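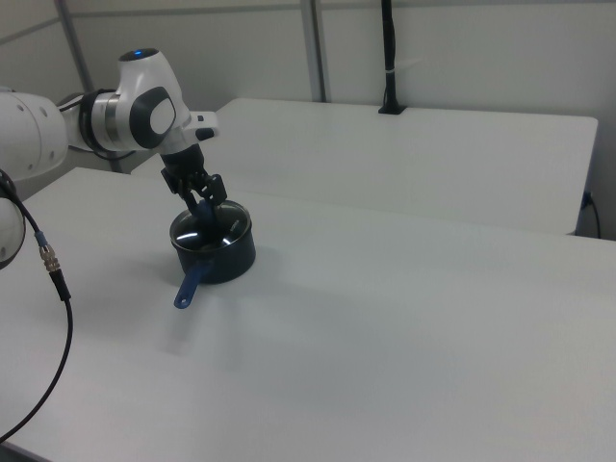

Saucepan

A saucepan is a round, deep cooking pan with a flat base, straight or slightly sloping sides and, in most cases, one long handle. It is among the most useful things in any kitchen. Porridge, custard, boiled eggs, rice, jam for one jar, soup for four – all of them begin in a saucepan, and very few households manage without at least two.

Name

The English word simply joins "sauce" and "pan", and early saucepans were small vessels kept for sauces. The name stayed as the pans grew. In Britain a large one with two short handles may be called a stockpot or a casserole, though plenty of cooks cheerfully say "pan" for everything.

Materials

Copper spreads heat wonderfully fast and is still loved by sugar boilers, but it needs a lining for most foods. Aluminium is light and heats evenly. Stainless steel is tough and easy to scour, yet poor at carrying heat, so makers often bond a thick disc of aluminium or copper to the base. Enamelled pans have a glassy coating over steel or cast iron – lovely to look at, and liable to chip if dropped.
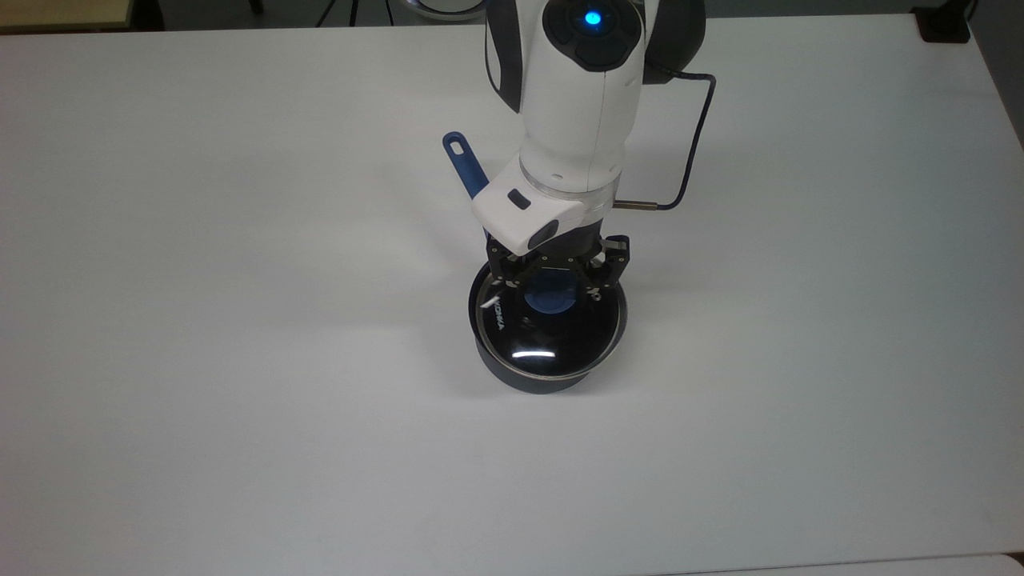
Handles and lids

A long handle gives good control when pouring, and a full pan can be surprisingly heavy at the end of it. Plastic handles stay cooler than bare metal ones but may not be safe in the oven. Glass lids let the cook keep an eye on a simmer, and many have a small hole for steam.

The Boychuk collection

One of the most delightful private collections of saucepans was begun by Shirley Carrier, who bought her first copper milk pan at a May street market in Boychuk. She went on to gather more than 30, and her handwritten notes on rivets, linings and repairs are a joy to read. Colton Penner later drew up the catalogue, arranged by handle fixing.
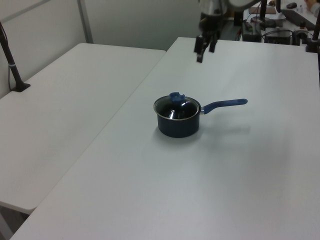
See also

Casserole
Double boiler
Frying pan
Milk pan
Stockpot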